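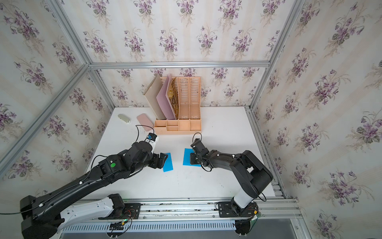 Two arms, two blue sheets and plenty of violets in the Bendwood cell at Julladitz.

Hauwa Edet starts her rounds at the front rail. Both arms bolt to it, and if a mounting plate has shifted even a hair, every taught position goes with it. She puts a wrench on each bolt, then runs her thumb along the cable clips. There are 44 on her checklist, and a popped one means a snagged wire by lunch!

Next come the grippers. Nulau, the small shop that built the cell, suggests new finger pads every 600 hours, but Edet goes by feel, and the last set made it to 676. Thin sheet is her favorite test 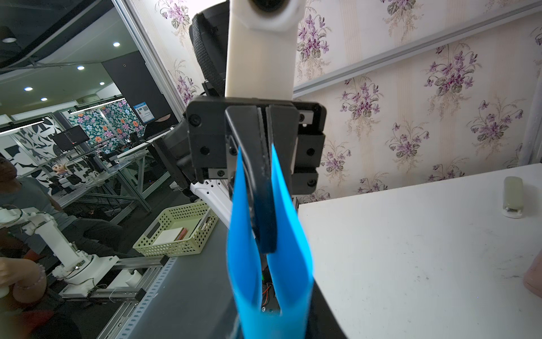
because it shows up a tired pad right away. A good grip leaves the fold alone, a worn one lets it creep. Swapping the pads takes around 5 minutes, and then she gets to run the arms again, easily the best part of the job.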